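照明の掃除、いつやってますか？

わたしは長いこと、年末の大掃除でまとめてやる派でした。でも12月って寒いし、やることは山ほどあるし、脚立を出すころにはもうへとへとなんですよね。それで何年か前から、涼しくなった10月にやることにしました。窓を開けていても平気だし、ほこりが落ちてきてもすぐ外に掃き出せるし、これが本当にラク！　今年も先週、家の中をぐるっとひと回りしたので、忘れないうちにやり方を書いておきます。

まず、電気を消します。当たり前なんですが、つけたまま拭こうとして「あつっ」となったことがあるので、自分への戒めとして書いておきます。スイッチを切ったら、とりあえずお茶でも一杯。電球が冷めるまで待ちましょう。

次に、下に古いシーツを敷きます。新聞紙でもいいんですが、脚立の足がすべって怖いので、わたしはシーツ派。ソファやテーブルにもばさっとかけておくと、あとの掃除機がすぐ終わります。

ほこりは、いきなり濡れた布で拭かないこと。天井のほこりって、台所の油とくっついてねっとりしているんです。先に乾いたハンディモップでそっとなでて、落ちるものは落としてしまう。それから、ぬるま湯に台所用の中性洗剤をほんの少したらして、布をかたーく絞って拭きます。最後に水拭き、そして乾拭き。器具の本体は外せるカバーだけにして、電気の通るところには水気を近づけないでくださいね。

蛍光灯の管は、外したらタオルの上に寝かせておくと転がりません。ちなみにうちの近所の雑貨屋レッドデール（Reddale）で698円のマイクロファイバー布を買ったら、これが大当たりでした。7枚入りで、台所用と天井用に分けても余ります。

さて、困るのが吹き抜けや中二階のある部屋です。 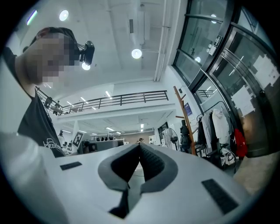

天井が高いところは、やる順番でしんどさがまるで違います。以前、友人のカイ・スコウさんの仕事場を手伝ったとき、下から順に拭いていって、最後に上のほこりがぜんぶ降ってきて泣きました（ふたりとも無言でした）。だから、いちばん高いところから下へ。写真みたいに白い天井をダクトや梁が通っている部屋なら、丸いライトより先にダクトの上です！　見えないけれど、たまるのはたいていあそこ。黒い手すりも、白っぽいほこりがとにかく目立つ色なので、ライトが終わってから横の棒、縦の棒と拭いていきます。中二階の下側についた細長い照明は、その次。床はいちばん最後にとっておきます。

長さの足りないモップに無理やり棒を継ぎ足すのは、先が重くてぐらぐらするのでやめました。伸縮式の柄がついたものを一本持っておくと、カーテンレールにもエアコンの上にも使えます。それでも届かない高さは、わたしは業者さんにお願いしています。脚立のいちばん上に立つのはなしですよ。

拭いたあとにまだ暗いなと感じたら、管の両端が黒ずんでいないか見てみてください。黒くなっていたら替えどきです。替えた日をマスキングテープに書いて器具の端に貼っておくと、次の年に「これいつのだっけ？」とならずにすみます。

次回は換気扇のフィルターの話を書く予定です。うちのがなかなかすごいことになっているので、まずは勇気を出してカバーを開けるところから……。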